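How to Fix a Flat Free Throw

Good news – a flat shot is one of the easiest things in basketball to fix! Stand three feet from the rim and shoot one-handed, guide hand behind your back. Hold your follow-through until the ball lands.
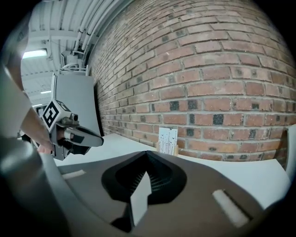 Once you've made ten in a row, take a step back and add the guide hand, but keep it quiet. Bend your knees a little more than feels natural and finish with your elbow above your eyes. I do 200 of these every Friday and I love it – the swish sounds so much better!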